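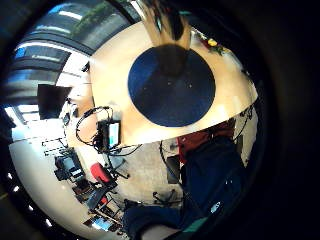 The round table with a single navy mat at its centre.

Neltthorpe Community Help — Shared Rooms and Furniture

Laying out a round table for a shared room: mats, tray and flowers

Posted by Foltska

I have been asked to prepare a short written guide for the use of the round table in our shared room. The table has a pale wood finish and stands near large windows fitted with horizontal blinds. It serves for informal meetings in the morning and for refreshments after 3 p.m., and the users of the room have differing views on how it should be left between the two.

At present we have one dark blue round mat, a shallow wooden tray for small packets and bottles, and a bouquet which is frequently laid directly on the wood. Fruit is also put out. I should be grateful for advice on the following points: whether the mat belongs in the centre or to one side, whether the flowers may remain on the table during refreshments, and how the surface should be cared for. We have no budget for a cloth or a glass top, and the table must remain usable by people seated on office chairs.

Posted by Przemysław Bielecka

I was responsible for the furnishing of the rooms at Ulivau for 18 years and can offer the practice we adopted there. It may require adjustment for a smaller table.

The mat should be treated as a working place and not as an ornament. When the room is closed for the day it may be returned to the centre, where it looks orderly. During use it should be moved towards one side, within reach of whoever is pouring or serving. A mat left in the middle of a large round table obliges people to lean across with full cups, and the spills then fall on the bare wood which the mat was supposed to protect.

The tray should be placed at the far side, opposite the chairs most often used. Tall items stand at the back of it and flat packets lie along the front, so that labels can be read from a seated position. Anything which does not fit on the tray should be put away in a cupboard.
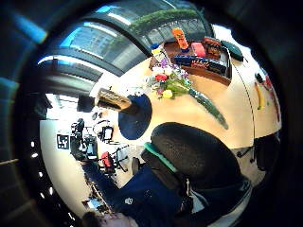

Where should a bouquet be kept while the table is in use for refreshments? In a low, heavy vase on a waterproof coaster, set beside the tray and clear of any food.

Flowers with long stems require particular attention. Cut stems laid on wood will leave water marks, and pollen from certain blooms will stain a light finish. If no vase is available, the bouquet should be laid on a folded towel for no longer than is necessary. I would recommend trimming the stems before the flowers are brought to the table — this also prevents them from occupying half of the available surface.

Bananas are best kept in a bowl or on a plate. Ripe skins can mark the finish, and fruit placed close to the rim is easily knocked to the floor by a sleeve or the back of a chair.

For cleaning, a cloth wrung out in warm water with a little mild soap is sufficient, followed immediately by a dry cloth. Spray polish should be avoided, as it builds up over time and makes mats slide. The mat itself should be lifted once a week so that the wood beneath it does not become a different colour from the remainder of the table, particularly in a room which receives strong daylight. 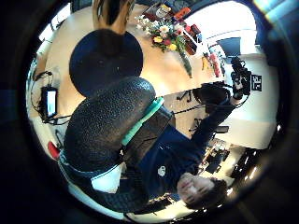

Chairs and clearance

Posted by Wróbel

I agree with most of the above, although I do not consider a vase essential. We use a jug.

The original post does not mention chair backs. Padded office chairs should be lowered before they are pushed in, otherwise the backrest rubs against the edge of the table. We had 2 tables refinished for this reason, at a total cost of £2508. Felt strips are of limited use and come off.

Posted by Foltska

I am obliged to both contributors. The guide will state that the mat is to be kept to the serving side during use and returned to the centre at closing. I shall enquire about a suitable jug. Could Wróbel please confirm whether the damage was confined to the edge, or whether the underside was affected as well?

Posted by Wróbel

The edge only. The underside was marked by armrests, but it was left as it was.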